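Small loads, and other things I have changed my mind about

I grew up in a house where laundry happened all at once. Everything in the house that could be washed got washed in one long push, and by dinnertime the couch had vanished under a mountain of towels and school clothes and you had to eat standing up. I thought that was what laundry was. I carried the habit with me through 4 apartments and never questioned it, any more than I questioned having to shovel snow.

Then we moved to Brernden, into a place where the washer lives in a closet off the hallway and is, I would guess, two thirds the size of any washer I had used before. The first time I tried to stuff a full hamper into it I had to lean on the door with my hip. The clothes came out wrung together in one big rope, with a dry sock in the center of it like a prize. I did it again the next week anyway. And the week after that. I am not quick about these things.

What changed my mind was my knee, of all things. I hurt it in June coming down the steps at Tarigan Park (I was carrying a watermelon, I was showing off a little, I don't wish to discuss it further), and for a good stretch I was under orders to carry nothing heavy. A full hamper of wet jeans is heavy. So I started taking whatever I could manage, a shirt and a pair of pants, a couple of dish towels, and doing it in dribs and drabs. I felt ridiculous for the first week or so, trotting down the hall with practically nothing. By the end of the second week the bedroom chair was empty, and I mean the actual seat of the chair, which I had forgotten was striped.

So I have kept at it, and a few of you wrote after my last post asking how it works day to day, and I promised I would go into it properly. I should say first that I am no expert. I have ruined a wool sweater so badly that it now fits a teddy bear, and the teddy bear is wearing it.

The basket comes first, as far as I'm concerned. I used to think a basket was a basket. For years I had a big fabric hamper with a drawstring, a very handsome thing, and it was a terrible place to put anything damp. Gym clothes went in on top, everything else went in on top of those, and by the time I got to the bottom there was a smell I can only call swampy. Plastic with holes in the sides is so much kinder. Air gets in, you can wipe it down, and if you leave a wet washcloth in there by mistake you haven't started a science project. Get one with a nice fat rim, too. The thin kind cuts into your fingers the minute there's any weight in it, and you find yourself changing your grip every few steps down the hall.

I'd also say get a smaller one than you think you need. A big basket wants to be filled. I can't explain it any better than that. If there's space left I'll wait for more clothes to come along and fill it, and then I'm back to leaning on the washer door.

As for what goes in together, I have loosened up a great deal. My mother sorted into so many piles that there was nowhere to walk. I sort into two, the things I'd be upset about and the things I wouldn't. The first pile gets cold water, the gentle setting and a hanger afterward. The second gets whatever the machine feels like doing. Brand-new clothes in strong colors go in by themselves the first time or two, on account of a red bandana that cost me a very nice set of pillowcases.

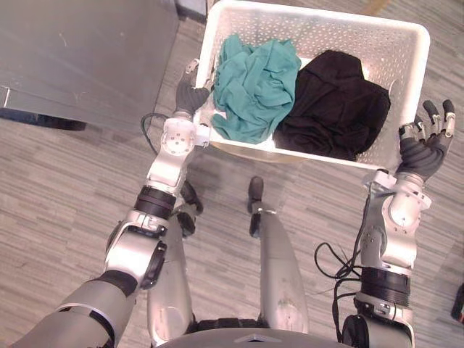

Can you wash a black garment with a colored one?

Once both have been through the wash a few times, they'll generally get along fine in cold water, turned inside out, as long as the care labels agree. If either one is new, wash it alone first, or rub a damp white cloth on an inside seam and see whether any color comes off on it.

I do the inside-out business with anything black now, and I wish I'd started sooner. Black fades where it rubs, along the seams and at the elbows and knees, and it picks up lint from everything it meets. Keep it well away from towels! I washed a black cardigan with a fluffy bath towel once and spent an entire evening going at it with packing tape, and there is still a bit of bath towel in the left pocket.

Teals and greens I find easier to live with. They forgive a lot. I had a green shirt that I washed every which way for years, hot and cold, with jeans, with napkins, with a dog blanket one time, and it only got softer. I finally cut it up for dust rags and I still feel a small pang when I do the bookshelves.

Now, the part I like least, and I suspect I have company here, is what happens after. Washing isn't hard. The machine does that while you have your coffee. It's the clean clothes sitting in the basket that used to defeat me. They'd sit there overnight, then we'd start dressing out of the basket, and then something worn would get dropped on top and I'd have to do the sniff test on the whole lot. I once washed the same gray T-shirt three times without anybody wearing it.

With a small load there's simply less to be defeated by. A couple of shirts take less time to fold than the kettle takes to boil, and I know this because I fold them while the kettle boils. I set the basket on the kitchen table, take out one thing, fold it, put it down, take out the next. I don't try to do it beautifully. I learned the upright, stand-it-on-its-end method from a library book and it lasted until the first time I pulled a shirt out in a hurry and the whole row fell over like dominoes. Now I fold in half, then in half again, and the drawer closes, and I'm content.

If you crumple things into the basket straight from the dryer (and I do, every time, I have never once folded standing at the dryer), try to get to them while there's still some warmth in them. The creases haven't made up their minds yet. A good shake, a smoothing down with the flat of your hand, and most cotton will pass for ironed from across a room. If you've missed the moment, hang the shirt in the bathroom while you shower and pretend you planned it that way.

A word on money, as somebody did ask whether all these little loads were costing me more. Probably they are, some. I looked at the bill and couldn't see much in it one way or the other, but ours is a small machine with a setting that judges the load and fills itself accordingly, and if yours doesn't have that you may want to hold off until you have a bit more to put in. I don't run it for a single sock. I did cut way down on soap, though, which helps. The line on the cap is for a full load, and I had been pouring to the line every time, for two shirts. There was a sort of film building up in the rubber around the door. A spoonful is plenty for a light load, and the clothes come out feeling less like cardboard.

I've also stopped buying the scented things. I used to get the little beads from Brekis, the discount place out past the post office, and I loved them, I truly did, but everything we owned smelled like a fruit salad, including the bedding. Plain soap now. The sheets smell like sheets.

The basket itself gets a wash too, when I think of it. I put it in the tub with warm water and a squirt of dish soap and go over the holes with an old toothbrush, where the lint likes to collect. Then it dries upside down on the back step, and if there's any wind I put a brick beside it, after the afternoon it went over the fence and had to be retrieved from next door's tomatoes.

I turned 52 this spring and I would have thought my laundry habits were set for life. My knee is better, by the way, thank you to everyone who asked. I could carry the big hamper again if I wanted to. It's up in the closet holding the Christmas lights, and it's very good at that.

Next time I want to get into the linen shelf, where I have just found a fitted sheet for a bed we no longer own, and a tablecloth from the Kernus church sale with somebody else's initials on it. If any of you have a way of folding a fitted sheet that a person can do alone, without using her chin, please leave it in the comments.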